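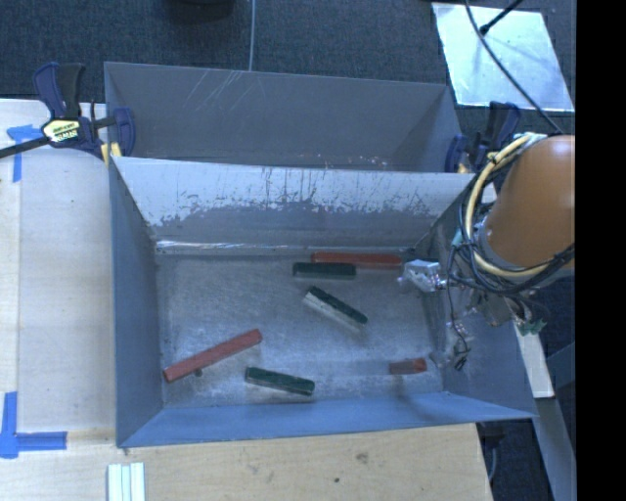 4. Trying out the Plosum picking kit

I should say at the start that I'm the sole author of this section and that I wanted to like the kit. The Plosum is sold by Bandine as a bolt-on package for labs that already own an arm: you get the gripper fingers, a licence for the grasp planner, a year of support by email and a thick printed manual that I read on the train (most of it, anyway). The sales sheet promises bin picking "on the first afternoon". I had my first grasp on the second morning, and most of the delay was mine — I'd put in the bin height in the wrong units and spent hours blaming the planner.

4.1 What I asked it to do

The task is a dull one by design. Red and green blocks lie in a bin with sloped sides, and the arm has to get hold of one and lift it clear. The bin is clamped to the table, and I marked out corners on the tabletop in blue tape so that I could put things back after a bump. I didn't clean the bin for the trials. Customers won't clean theirs either, and I was curious whether the scratches and smudges would upset the planner's idea of where the floor was.

I logged 2,098 grasp attempts over the whole of March, all with the default settings apart from closing speed, which I turned down after reading the safety notes. Of those, 184 ended with nothing in the fingers. I counted a lift as good only if the block stayed put for 10 seconds, a stricter rule than Bandine's own (theirs stops the clock as soon as the block leaves the floor), so please don't lay my numbers next to the ones in the brochure.

4.2 Where it does well, and where it sulks

Blocks out in the open are no trouble at all. The planner likes to take them across the middle, and it copes with a block lying at pretty much any angle, which pleased me no end! The parallel fingers are narrow enough to leave the neighbours alone most of the time.

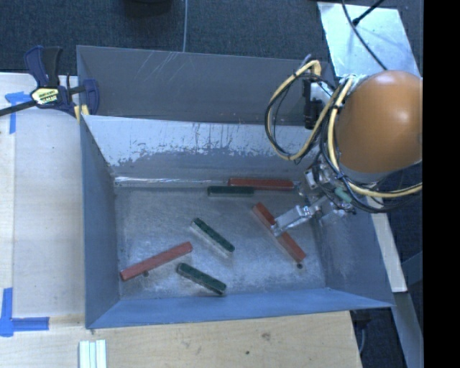 Figure 4. The gripper closed around the middle of a red block, with the other blocks at rest in the bin.

The seam at the back of the bin is another matter. A block lying along it leaves very little room for the far finger, and the planner will often put such a block last in the queue, then dither. I tried the Baert planner from our earlier work on the same fingers and it was braver here but slower everywhere else. The Nemeck fingers (softer, dearer) I only had on loan, so 854 attempts is all I can offer, and I'd treat that comparison as a hint.

One grumble about the software. If a grasp fails, the log gives you a code and the code sends you to the manual, where there's an entry saying "see support". Support did reply quickly, I'll give them that, and the fix they sent for the queueing has helped a bit — I'll come back to it in Section 5.

Shares: 10 | Comments: 0

Related items
Baert planner: notes on cluttered bins
Nemeck soft fingers, first impressions
Setting up the Bandine licence server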